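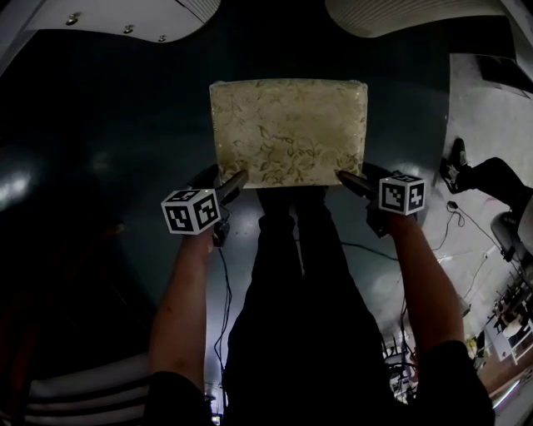

Legal gender recognition in Nogueira

Legal gender recognition in Nogueira is the procedure by which a resident of the territory can change the name and the sex marker in the civil register. It is regulated by the Civil Identity Act, which came into force in January and replaced an older system based on court decisions.

Background

Under the old system, an applicant had to bring a medical report to the district court in Skidstead. The waiting time was long, and applicants from the island of Rudard had to travel to the hearing at their own cost. The reform was proposed by the lawyer and deputy Salvador Ramalho, and the assembly passed it after two readings.

Procedure

The application is made in person at a register office. Adults sign a declaration and confirm it after a waiting period of 14 days. Applicants of 16 or 17 years need the written consent of one parent or guardian. For younger children only the first name can be changed, and both parents must agree. A new birth certificate is issued within seven days of the confirmation.

Statistics

Until 12/31/19 the register had recorded 646 changes under the Act. The office in Vullska received the largest part of the applications.

Criticism

Some family associations said that the waiting period is too short. Other groups criticized that the register has no third marker.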